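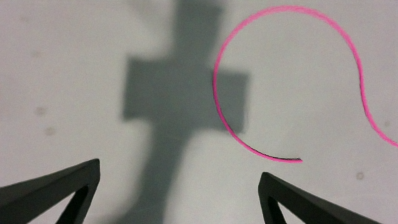 Unit 6: How a Habit Gets a Diagnosis

Home | Syllabus | Readings | Assignments | Contact

Search this course

Posted Mar 5, 2024

Read these notes before the seminar. They cover the lecture on screening questionnaires for phone use, plus the parts of the Panen material we ran out of time for. Anything marked "discuss" may come up in the short paper due in May.

1. The problem of the starting point

Most research on heavy phone use begins with a questionnaire somebody borrowed. The usual route is to take a scale written for gambling or alcohol, cross out the old word, and write in "phone." The question "Have you lied to family about your drinking?" becomes "Have you lied to family about your phone?" People will answer it. That they answer it tells us very little about whether the thing being measured exists.

Think about what happens if you do the same with dancing, or reading novels, or running. You will find people who stay up late for it, who think about it when they're supposed to be working, who get cranky when they can't do it. Some of them will score over the line. We did this in class with a reading scale and a good part of the room came out as needing help.

I'm not saying nobody has a problem with their phone. Some people plainly do, and they are miserable. My complaint is with the tool, and with how quickly a score turns into a patient.

2. Cutoffs

A cutoff is a decision. Somebody picked the number. On the Panen scale the maximum score is 30, and the authors count anyone at 18 or above as "at risk." Move that line up to 22 and the at-risk group shrinks a lot, with no change in anybody's behavior.

When you read a paper that uses a cutoff, look for these:

- Was the line checked against interviews done by a clinician, or was it set at some handy point in the spread of scores?
- Who was in the group used to set it? (College students, nearly always.)
- Does the paper say how many people land just over the line?
- Does "at risk" in the methods section turn into "addicted" by the time you reach the discussion?

The last one is the most common fault, and reviewers let it through all the time. Go back to the Pondau paper and underline every word it uses for the high scorers. There are five of them, and they don't mean the same thing.

3. Distress and impairment

A habit can take up a lot of hours without doing harm. For a clinician to call something a disorder, there generally has to be distress, or real trouble at work, at school or at home, or both. Short questionnaires handle this badly. They ask how often and how much, then throw in one item such as "My phone use causes problems in my life," and leave the reader to guess what kind of problems.

A missed bus is a problem. So is losing a job. The item can't tell them apart.

There is also the question of which came first. A person who is depressed, can't sleep and has stopped seeing friends may well spend the night scrolling. Cut the scrolling and you may be left with a depressed person in a dark room. The Pondau study gave its survey once, at one point in time, so it can't sort this out, though its closing paragraph talks as if it could.

Discuss: What would you need to measure, and how many times, before you'd believe the phone came first?

4. The Lodine app trial

The handout has the two-page summary. Adults who scored high on the Panen scale used the Lodine app for 30 days. The app dims the screen and locks certain programs after a daily limit. At the end their scores had dropped, and the summary calls this a treatment effect.

Some things to notice before you agree with it. There was no comparison group. People were picked for having high scores, and high scores tend to drift down on a second testing whatever you do in between. Everyone knew what the app was supposed to do. And the people who deleted the app in the first week were left out of the results — they are mentioned in a footnote and never again.

It might work. I'd like to see it tested by someone who doesn't sell it.

5. Who gains from a label

This is the part of the lecture that got the most pushback, so here it is in writing. A diagnosis can help. It can open the door to insurance coverage, and it can stop a family from treating a sick person as lazy. It also makes a market. The Sheikh clinic brochure in your packet offers a residential program for teenagers, and the checklist on the back asks whether your child "seems happier online than at dinner." Try to think of a teenager who would pass.

Several of you argued that waiting for perfect evidence leaves people without care. That's a fair point and I don't have a full answer to it. Clinics can already treat depression, anxiety and sleep trouble under the labels they have, and many heavy users would qualify under one of those. Some wouldn't.

For the seminar

Bring the Pondau paper with your underlining. Choose three items from the Panen scale and rewrite each one so that it asks about harm. Then try your versions on someone outside the class and write down where they got confused.

4 comments | 11 shares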